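From: Jana Albers
To: Zistel list
Date: Thursday, February 1, 2018
Subject: Re: [zistel] Anyone going to the Prurora open day?

Kaiwen Liao wrote:

> Hi all, I saw that Prurora is opening up the Gittins building to
> visitors for an afternoon. I can't get off work. If anybody goes,
> could you write something up for the list? I'm mostly curious whether
> they show the two-arm stuff running for real or only in the simulator,
> and whether they let people ask questions or just march you past
> everything. Also is there parking.
>
> Kaiwen

Hi Kaiwen, hi everyone,

I went! Parking first: there is a lot behind the building but it was full by the time I got there, so I ended up on the street two blocks over and walked back in the sleet. Take the bus if they do this again.

They split us into groups at the door and ours was 24 people, too many for the little room they had us in, but everybody was good about letting the shorter ones (me) stand up front. Coffee was free and not bad.

To answer your big question, it was the simulator for our group. The whole demo ran on a large screen, with one of the engineers at the keyboard and another one talking. I was a bit let down for the first five minutes and then I got completely sucked in. The program is called Buta, it's their own, and the job they had picked was putting cups on a tray with both arms. Sounds like nothing, right? I've spent enough evenings fighting with one arm to know better. They ran it over and over while people called out questions, and the guy at the keyboard would stop it any time somebody wanted a longer look.

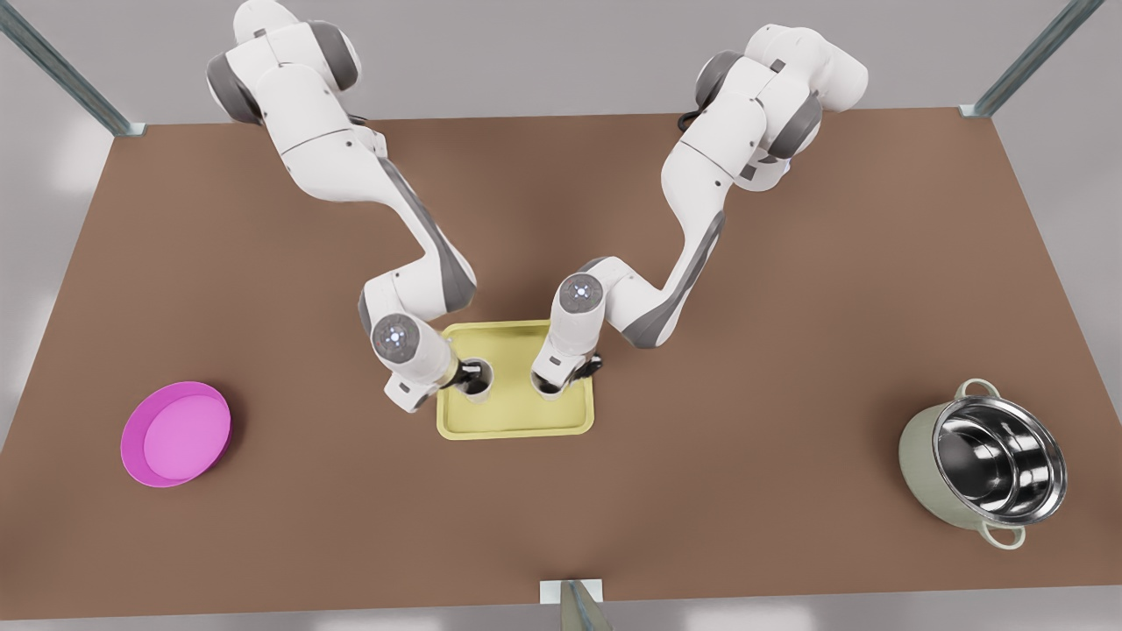 What I asked about was the timing, of course. I wanted to know if the two arms are planned together or if each one does its own thing and just keeps out of the other's way. The answer was together, one plan for the pair, and they said they had tried it the other way for most of last year and kept getting arms that waited on each other forever (I laughed out loud, we had exactly this with ours in September). They do 1000 runs overnight with the starting spots shuffled a little each time, and in the morning somebody goes through the ones that failed. I asked how many fail and got a smile and "fewer than last month," so make of that what you will.

The bit I liked best was about letting go. A gripper closing on a cup is one thing, but opening again without dragging the cup along with a finger is where they said most of their trouble has been. They back the fingers off slowly and only then lift, and the wait in there is 200 milliseconds at the moment. I wrote that down because I want to try it on our setup. Ours yanks up right away and I bet that is half our problem.

Somebody behind me kept asking when it would do dishes. They were very patient with him.

You did get to ask things, as much as you liked, and they stayed past the end to keep talking. What they would not talk about was the grippers, who makes them or what they cost. I tried twice. There was also a second room with the real hardware that was on the sign at the door, but our group never got in there – they were running behind and the last bunch was still inside when our time was up. If anyone on the list was in an earlier group, please write, I'd love to hear what you saw.

I took a stack of their handouts and will bring them to the next meetup. There's a page on how they set up friction for small light objects that I think is worth going through together, if Kaiwen can bring the projector. I've still got the long cable from last time, so don't go buying another one.

They have a sign-up sheet for the next open day and I put our group down for 2 spots. No date yet. One is mine unless I get outvoted, so speak up if you want the other one.

Jana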